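The lead investigator in the Clundport harbor burglaries says the case now rests on phone records. Detectives have 1,408 entries from a mast near the Cattaneo warehouse, covering a single Thursday night in March.

"We removed every number registered to night staff," the investigator said. "That left 30."

Two of those phones were also logged in Pastham, where 995 meters of stolen copper cable was recovered. No charges have been filed. 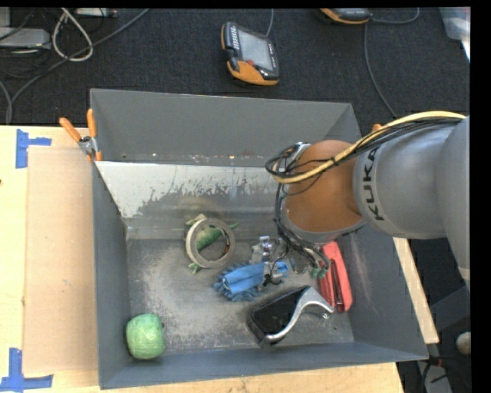 Asked about the delay, the investigator pointed to the lab. Door locks from the site are still being checked for tool marks. "A match needs two examiners to agree," the investigator said. "We have one report. The second is due next month."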